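Buying your first arm and gripper: the questions I keep getting

Last updated: 24 February 2025

I run the small automation room at Winbridge, and since we set up our first cell I get the same handful of emails over and over. So I've put my answers in one place. I'm a buyer who learned on the job, so take the money parts seriously and the engineering parts with a pinch of salt!

Do I have to buy the hardware before I know if it fits the job?

No, and please don't. We spent our first couple of months entirely in simulation, with a model of the arm, a plain two-finger gripper and a rough version of the thing we wanted it to reach. It looks like nothing much (gray shapes in the dark, mostly) but it told us which gripper to ask for a quote on, and that was the whole point.

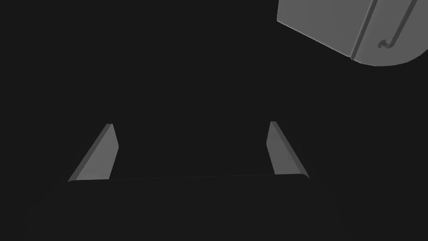
The part that surprised me was how much we argued over finger shape. Jinfeng Fu wanted long tapered plates and I wanted the cheap ones out of the catalog. We tried both on screen for the price of a few afternoons. If we'd ordered first, I'd have been filling in return forms.

What does the simulation side cost?

Less than you fear in software, more than you'd like in people. We already had a decent desktop, and the software we settled on was free for a team our size. The real cost was Jinfeng's time. Put hours in your budget as a proper line, with a name next to them, or they'll get eaten by somebody else's project.

How much should I set aside for the gripper alone?

We put down $3000 and came in under it. That covered the gripper, one spare set of fingers and the mounting plate. Ask whether the plate is included, by the way – our first quote from Lanel left it out, and the second supplier, Widmer, had it in but charged separately for the cable. Get both quotes laid out the same way before you compare them. I made a little spreadsheet and it saved my sanity.

Two fingers or something fancier?

Start with two. You can spend a lot on suction, soft fingers or a hand with joints in it, and you may well need one of those someday. For opening, pulling and picking up ordinary stuff, I'd want a good reason to go past a plain parallel gripper. Check how wide it opens, how hard it squeezes and what it weighs (the weight comes straight off what your arm can lift).

My simulation view is almost all black. Did I set it up wrong?

Probably not! I panicked about this too. An empty background is fine while you're only checking the hand itself: how the fingers sit, how open they are, how much of your view the housing blocks. We ran that way for ages and dressed things up later.

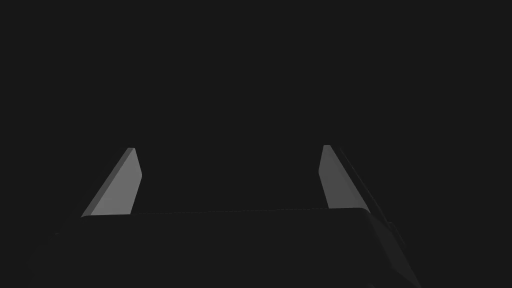
One budgeting note while I'm on the subject. Don't pay anyone to build you a pretty virtual workshop in the first round. We had an offer from a firm over in Jeltham and it was lovely work, textures and lamps and everything, but we weren't ready to use any of it. Spend that on getting the sizes right.

How long does delivery take?

Ours was ordered in January and the arm beat the gripper by a good while, so we had a very expensive coat rack for a bit. Order the gripper first if you can. Ask for the lead time on spare fingers too, as ours came from a different warehouse.

What did you forget to budget for?

Oh, plenty. Up to $301 went on bolts, an adapter and a second power supply, all in dribs and drabs. Then there was the safety review, which Grażyna Adamczyk had warned me about and I'd cheerfully ignored. Training was the other one. Dariusz Krawczyk needed time away from his normal work to learn the controller, and I hadn't planned cover for him.

Is used equipment worth a look?

For the arm, maybe, if you can see the service history. For the gripper I'd buy new. The saving was too small to bother with when we checked, and worn fingers are a pain to track down as the cause of a problem.

Can I see your spreadsheet?

Sure, just email me and I'll send the blank version. Please tell me if you spot a mistake in the shipping column – I've fixed it twice already.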